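Employers Should Give the Lunch Hour Back
By Daiane Barbosa
07/10/2022

The midday break has been shrinking in our offices for many years, and few institutions have taken any formal notice of it. Working hours are recorded, overtime is approved and annual leave is audited. The lunch hour appears in the staff handbook and then, in most departments, it disappears.

The Gallness office surveyed its staff last spring. Of the 800 employees who replied, the majority reported eating at their desks on most working days. Many added that they did so while answering messages. The handbook grants them a full hour, and no supervisor had ever told them to give it up. They had simply observed that meetings were being set for noon, and that those who declined were asked to explain themselves.

It is the view of this writer that a break which must be defended each day cannot properly be called a benefit. The employer sets the calendar, and the employer should therefore protect the hour. Under a sound policy, no internal meeting would begin between noon and 1 p.m., and managers would be expected to follow the rule before anyone else.

Gilmar Aguiar, who oversees scheduling at Lopes, has objected that a fixed hour does not suit every team. The objection is a fair one. Reception desks and service lines must be staffed, and some employees would prefer to leave early. Those cases can be met with a rotation, agreed in writing and reviewed each November. They do not justify leaving the matter to custom for everyone else.

Cost is also raised. Sulell closed its staff dining room after setting the expense against other needs, and that decision may have been correct. But a protected hour does not require a dining room. It requires a table away from the desk — and a calendar that leaves people free to sit at it.
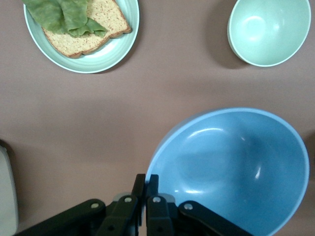
The policy should be adopted in writing and applied to senior staff from the first day.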